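About Us

Kusthorpe Table. Breakfast boxes, fruit baskets, table setups for offices and small events. Family run, small team, early mornings.

Who we are

Started by Kanchan Pathak and Shoaib Dogar out of a rented kitchen on Melcombe Street. Kanchan did hotel breakfasts before this. Shoaib drove a produce truck and knew every grower between here and Wiltov, which helped a lot more than the business plan did. First customer was a dentist's office. Still a customer, every Tuesday, extra bananas.

We moved into the current place in May 2019. Bigger cooler, real loading door, terrible parking. If you're coming to pick up, use the alley side and ring twice.

There are 15 of us now, counting the drivers.

What we do

Fruit baskets, mostly. Weekly or one time. Also breakfast setups: bowls, trays, bread, yogurt, jam, whatever you need so people can walk up and eat. We bring it, lay it out, come back for the dishes later. You don't wash anything. Please don't wash anything, we've lost handles that way.

Our bigger line is called Saludo. That's the full table for meetings and open houses, up to 95 people. Over that, call us and we'll talk, sometimes we can do it and sometimes we send you to someone with more ovens.

We don't do hot lunch. People ask. Maybe some day.

How we pack

Low wide baskets. The tall ones look great in a catalog and then everything at the bottom gets squashed. Heavy stuff first, apples and citrus, then plums and anything that bruises. Bananas go in last and on the outside so you can pull one without digging. Nothing wrapped in plastic unless you ask for it.

Yes, vegetables can go in with the fruit. A lot of our home customers want the one basket for the whole counter, peppers and limes and all. Tell us when you order, we just mark it "mixed" on the slip.

Bananas come to us in different stages and we try to split them, a few ready today and a few for Thursday. Tell the driver if they're too green. We keep notes on every account and we do read them.

Buying

Shoaib goes to the market 4 mornings a week. No fixed list, he buys what's good and the baskets change with it. September is our favorite month, plums everywhere, and the prices are finally decent. Winter is more citrus and more apologizing about berries.

If something arrives bad, text a photo before noon and we'll swap it the same day. Don't need it back.

The dishes

Kanchan picks all the bowls and trays herself. She likes blue-green glaze and plain black trays and has strong feelings about white buffet china (no). The bowls are heavier than they look so mind your fingers when you stack them. Chips happen. Chipped ones get pulled and end up as planters by the back door, take one if you want. 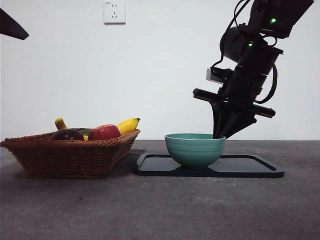 A bowl goes on a tray, always. Catches the drips, keeps the table clean, and one person can move the tray when the room has to be turned around fast. Basket goes next to it, not behind it, so nobody is reaching across with a sleeve in the yogurt. Small thing but we train every new person on it the first morning.

Leave us a clear table if you can. We can clear it ourselfs but it takes longer and we don't like touching your papers.

Ordering

Order by 2 pm for next day. Weekly accounts can change or skip any time, same cutoff. Deliveries start early, roughly when the bakery lets us in, and we're usually done before your first meeting.

New accounts get the first basket at half price. No contract, no deposit on the dishes for regular offices. One-time events do pay a deposit, it comes back when the trays do.

Working here

We hire drivers and packers most of the year. Early start, done by lunch, fruit to take home. No experience needed for packing but you do need to be ok with the cold room. Come by and ask for Kanchan, or leave your number at teh front desk and Shoaib will call you back, probably from the truck.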